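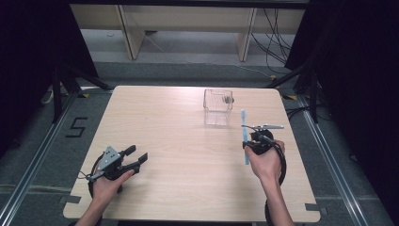

Step Detection with a Low-Cost Pressure Insole: Project Report

2020-10-29 | Posted by the Ojo project group, Bindcombe College, Department of Engineering

Summary

The Ojo insole is a removable shoe insert with pressure sensors that records when the foot meets the ground and when it leaves it. We built it as our second-year project and tested it in an ordinary lace-up sneaker. The aim was to find out if cheap sensors could give step timing good enough for a simple walking record. On flat indoor floors the insole found almost every step. It did poorly on stairs and when the wearer was standing still and shifting weight. Most of our problems came from the wiring and from the shoe, and we spent more time on those than on the software.

1. Background

Step counters in phones and wristbands usually work from movement. A sensor in the shoe works from load, so it should not be fooled by waving an arm or riding in a bus. It can also tell the left foot from the right if there is one in each shoe. Clinics that study walking use pressure mats or treadmills, which stay in one room. An insole goes wherever the wearer goes, but the sensors get bent, squeezed and heated all day.

Our supervisor suggested we keep to one question: can we mark the start and end of each ground contact from heel and forefoot pressure alone? We left out any measurement of body weight or medical use.

2. Hardware

Each insole has 6 force-sensing resistors. Two are under the heel, one is under the outer edge of the midfoot, two are under the ball of the foot and one is under the big toe. They are glued to a thin plastic sheet with a foam layer over the top. The first version had no foam and the wearers could feel the edges of the sensors.

The sensor leads run back to the heel and up the outside of the ankle to a small circuit board in a pouch, which is held on with a strap. The board reads each sensor through a voltage divider and stores the values on a memory card. We planned to send the data by radio as well. The radio dropped readings when both feet were sending at once, so we took it out and used the card only.

We used Bekis shoes for all the tests, one pair in each of the sizes our wearers needed. They have a removable factory insole and a wide toe area. Taking the factory insole out left enough room for ours. We tried it once in a narrow flat shoe and it would not lie level.

3. Calibration

The sensors do not all give the same reading for the same load. We pressed each one with a set of known weights and stored a correction table. The curve flattens out at higher loads, so the corrected values near the top of the range are not reliable. For step timing this mattered less than we expected. The useful part of the signal is the fast rise at heel contact and the fast drop at toe-off, and both of those happen in the lower part of the range.

Drift was a bigger issue. After a long walk the resting value of the heel sensors was higher than at the start. The foam was slow to recover and kept some pressure on the sensors. We handled this by letting the program update the resting value each time the foot was in the air.

4. Software

The first program used one fixed threshold for the heel and one for the forefoot. It worked for the group member who had set the thresholds and for hardly anyone else. Lighter wearers lost steps. Heavier wearers got contacts that ran together.

In the second program the threshold is a fraction of the recent peak for that sensor group. A contact starts when either group goes above its threshold and ends when both are below. Anything shorter than a minimum time is dropped. We chose the minimum by looking at recordings from June, before the main tests, and did not change it afterward.

5. Test procedure

We had 14 wearers, all students at Bindcombe. Each one walked a marked indoor course until 300 steps had been counted by hand. The person counting used a thumb counter and a second person checked the total against video of the feet. Each wearer then did a shorter outdoor walk on the path behind the Tinden building, which has gravel at one end, and a set of stairs up and down.

Wearers were asked to walk at their own normal pace. We did not test running.

6. Results

Indoors, the worst recording missed 7 steps. In that recording, one heel sensor lead was found to be loose when the insole was taken out, and the missed steps are bunched together near the end. The other indoor recordings were closer to the hand count, and several matched it exactly.

Gravel added noise to the forefoot signal but did not change the step count much. The time of toe-off was less clear, and in some steps the program put it late.

Stairs were the weak point. Going up, many people put only the front of the foot on the step, so the heel group stays quiet. The program allows for that, but the forefoot rise is slower and the start of contact is marked late. Going down, some contacts were split in two.

Standing still gave false steps. A wearer who rocks from one foot to the other while waiting makes a signal that looks a lot like slow walking. We think two insoles read together would help, with a rule about how the feet should alternate, but our two boards did not share a clock and we could not line up the recordings well enough to try it.

7. Faults and repairs

Broken leads were the most common fault. The leads bend where they leave the insole at the heel, and the solder joints cracked there. Moving the joints up into the pouch fixed most of it. We also had one memory card that stopped saving partway through a session, and that session was repeated.

The glue holding the toe sensor let go in two insoles. Foot sweat may have been the cause. We changed to a tape made for fabric and had no more trouble, though the taped insoles have had less use.

8. Further work

A shared clock for the left and right boards should come first. After that we would like a flexible printed circuit in place of separate leads, and a test with older wearers, whose walking may be slower and less even than ours. The calibration rig should also be rebuilt with a flat pressing foot, as the present one tilts.

The wiring diagram and the correction tables are in the appendix, which is kept with the printed copy in the department office.

Comments

Guest wrote:
Did you try putting the leads out at the arch side? We had the same cracking at the heel on a glove project and moving the exit point helped more than changing the solder.

Ojo project group wrote:
Only on the bench. The lead rubbed against the other ankle when walking so we went back to the outside.

insole_reader wrote:
What sampling rate did you use? I can't find it in section 2.

Ojo project group wrote:
It is in the appendix with the wiring diagram. We should have put it in the main text.

Guest wrote:
Would like to see the stair recordings plotted, especially the split contacts going down.

Contact the department office | Copyright Bindcombe College | Back to top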